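The Slowest Lunch in Castbridge
By Sidra Paracha

I gave up eating lunch at my desk in April, and I want to tell you about it even though I know how it sounds. People who quit things are tiresome. My sister quit sugar for a month and we all had to hear about it! But I've been doing this long enough now that I have opinions, so pull up a chair.

For years my lunch was whatever I could hold in my left hand while my right hand kept typing. Crackers, mostly. A banana if I was feeling organized. I worked out once that I'd eaten 93 desk lunches in a row, and I couldn't have described a single one of them to you.

Then our office moved to the old Vestergaard building, down by the canal, and the kitchen there has a real table. It's long and scratched and it wobbles at one end. I sat down at it one day just to get away from my phone, and a man from the accounts department (I'd only ever emailed him) sat down across from me and unwrapped a cheese sandwich as if he had the whole afternoon. We talked about his mother's dog for 70 minutes. I got back late and did more work before five than I usually manage in a day.

So now I have rules. No screens. Something that needs a plate. And on Sunday I bake, which is the part I'm proudest of, because I came to it with no talent at all. My first loaf from the Flostetholm cookbook could have held a door open. The book runs to 665 pages and I'm still stuck in the bread section, going back and forth over the same 3 recipes, but the crust is getting better and so is my temper.

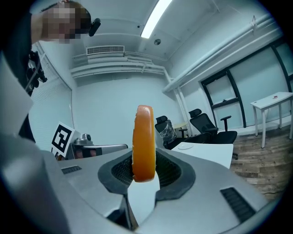
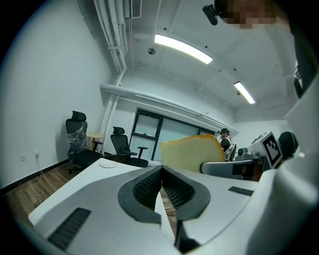 The other thing that changed was the walk home. When you've had a proper break in the middle of the day, you don't leave the building like it's on fire. I take the Skolow bridge now, which adds a good stretch, and I stop at the produce stand on the far side and buy whatever looks nice. Last week it was plums. I ate two of them standing up by the railing, so I suppose I've broken my own plate rule, but plums don't count and I won't be arguing about it.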